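About us

Kutberg helps small factories and warehouses to plan the purchase of their first robots. We don't sell machines and we take no commission from the makers. Our customers come to us with a budget and a task, and they leave with a list of equipment, a floor plan and a calendar of payments.

The first visit costs $3,075, travel included. For companies with fewer than 10 employees the price is $2,202. In both cases you receive a written cost plan, called Tindine, where the table, the cables, the spare parts and the hours of training have their own lines - many buyers forget these and count only the arms.

Before you sign anything, we recommend to try the task at our workshop in Stasodwood. You can bring your own goods. Most trials are finished in 2 days, and the fee is taken off your final invoice.

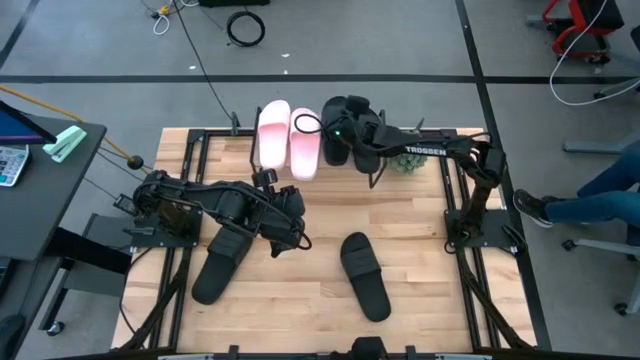
Two-arm table with pink and black slides, Stasodwood workshop

Our partner Katiyar makes the electrical check of your site. Please ask for it early, as December is always full.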